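Looking after the two-arm bench at Brinton
Posted March 19, 2025 by Kiều Cao

Responsibility for the two-arm bench passed to me last July, and I have been asked more than once to set down how it is maintained. The official procedure is held by the Somer group and runs to 53 pages. What follows is my own working summary, written for colleagues at Brinton and for anyone at Phan who inherits a similar cell.

The bench carries two white arms on square mounting plates along the far edge of a brown tabletop. All service access is from the front. The arms are used for sorting and tidying ordinary desk items, so the loads are light and the wear is modest. Most faults I have recorded concern cables, grippers and the zero position, in that order.

Start of day

Power is applied to the base units before the control computer. The light rings on the mounting plates must both settle to green before anyone reaches across the table. If one plate is slow to change, wait six minutes and cycle the power once. A second failure is to be logged and reported. Please do not cycle it repeatedly, as I found two damaged fuses last winter that I attribute to exactly this practice.

Each arm is then sent to its rest pose at low speed. I stand at the front left corner with a hand near the stop button and listen. A healthy joint makes an even hum. Any ticking at the shoulder is a reason to stop and check the collar screws.

Cables

The bundle along the far edge is inspected every fortnight. I look for flattening where it enters the base of the left arm, and I replace the ties whenever they have been pulled tight enough to mark the jacket. Turkik supplied the original ties and they were too narrow for the purpose. The wider ones are in the grey drawer.

Wiring at the front edge is less orderly and I accept the criticism. The small board with the red numeric display was placed there so that it could be read from the operator's chair, and its leads have remained exposed ever since. A proper cover has been requested.

Grippers

The parallel grippers are cleaned with a dry cloth after each session and with a little alcohol on the pads once a week. The pads themselves are changed after 106 hours of running time. The old procedure allowed considerably more, but worn pads slip on smooth plastic and the resulting drops were being blamed on the software.

When new pads are fitted, the opening must be measured again and the value entered on both the bench computer and the paper sheet. I then run a short trial with the usual desk items laid out at varied angles, including at least one pen cup on its side. 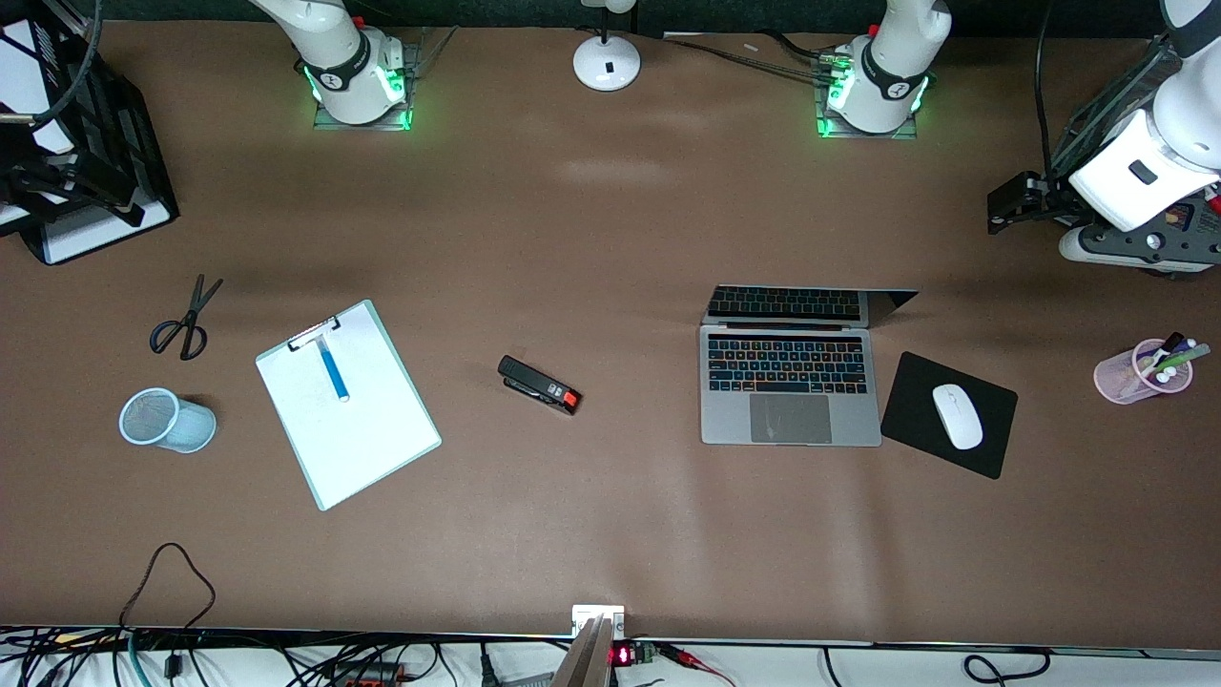
The trial is run slowly the first time and at working speed the second. If the gripper closes off centre on either run, loosen the pads, reseat them and measure again before altering any setting in the software. The temptation to correct a mechanical error with an offset is considerable – I have given in to it myself, and spent the better part of an afternoon removing the offset later.

Zero position

The zero check is done monthly and after any collision, however slight. Use the steel pin from the Somer kit. The replacement pin from Phan is a fraction too thin and will give a false pass.

Outstanding items are the cover for the display board, a longer lead for the stop button and a fresh label for the left base unit. The label has been printed and is on my desk.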